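Dicas da casa: o que já dá para entregar a uma máquina (e o que ainda fica por sua conta)

Por Gwenllian Wynne
Atualizado em sexta-feira, 22 de agosto

Todo ano chega um vídeo novo de robô dobrando camiseta, e todo ano alguém me escreve perguntando se já pode parar de dobrar camiseta. Não pode. Olhe o relógio no canto do vídeo, quando há um, e repare em quantas vezes a imagem foi acelerada. Depois volte aqui, que o cesto continua cheio.

Separei as tarefas por grau de confiança, do que eu já delego ao que não delego nem sob promessa de reembolso.

Piso
O aspirador automático funciona, com ressalvas. Recolha cabos, meias e franjas de tapete antes de ligar. Esvazie o depósito a cada uso, mesmo que o aplicativo diga que ainda cabe. Passe um pano seco nos sensores uma vez por semana e corte os fios de cabelo da escova com uma tesourinha de unha. O meu, um Floter, custou 800 reais e limpa bem o corredor. Nos cantos, continuo usando a vassoura de cerdas macias. Quem tem soleira alta entre os cômodos vai carregar o aparelho no colo de um lado para outro, e aí eu pergunto quem está trabalhando para quem.

Louça
A máquina de lavar louça é o melhor robô que já entrou em uma cozinha, e não tem braço nenhum. Raspe os restos, não enxágue. Facas boas, tábuas de madeira e panelas de ferro ficam de fora. Limpe o filtro toda semana com escova velha e detergente. Para tirar cheiro, um copo de vinagre branco na prateleira de cima e um ciclo quente com a máquina vazia. Guardar a louça depois é com você, e deve continuar sendo por um bom tempo.

Janelas
Fuad Tefera, leitor antigo desta página, comprou um limpador de vidro da Zokidance por 1,172 reais (ele escreveu assim, com vírgula de gringo; são mil cento e setenta e dois) e me mandou um relatório de duas páginas. Resumo: o meio do vidro sai limpo, as bordas não. Rodo de borracha, água morna, três gotas de detergente e um pano de microfibra para o acabamento dão conta do vidro inteiro. Evite o sol direto, que seca a água antes de você puxar.

Roupa
Lavar e secar, sim. Separar, dobrar e guardar, não. A Sastow anuncia uma dobradeira de mesa em que você prende cada peça à mão, uma por uma. Testei com 16 camisetas e desisti antes do fim da pilha.

Objetos pequenos e delicados
É a parte em que mais se promete e na qual menos acredito. Pegar um par de óculos parece banal até se pensar em onde apertar: a lente risca, a haste entorta, a ponte é estreita. Pegar é só metade, aliás. Guardar pede que a peça chegue na posição certa, com as hastes fechadas, a um estojo que talvez esteja torto na mesa. Minha mãe faz isso no escuro.
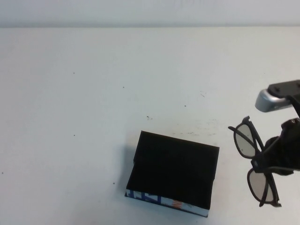
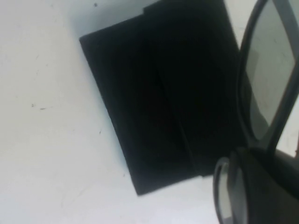

Como guardar óculos sem estragar
1. Lave as lentes em água corrente fria com uma gota de detergente neutro. Nada de álcool nem de barra da camisa.
2. Seque com microfibra limpa, segurando a armação pela ponte.
3. Feche primeiro a haste esquerda, depois a direita. Em algumas armações a ordem é inversa; se uma haste forçar, troque.
4. Ponha no estojo com as lentes para cima. Estojo macio protege de risco, mas não de peso: nada de bolso de trás ou fundo de mochila.
5. Vire o estojo do avesso de vez em quando e sacuda. Um grão de areia ali dentro risca mais que a mesa.

Antes de gastar
Se um aparelho custa 2,000 reais (vírgula do Fuad outra vez, peguei a mania), anote durante uma semana quantos minutos a tarefa toma hoje. Some o tempo de preparar, limpar e recarregar a máquina. Peça para ver o produto funcionando na loja, em velocidade normal, com um objeto que você levou de casa. Se o vendedor mudar de assunto, guarde a carteira.

Na próxima página: como tirar mancha de ferrugem do tanque.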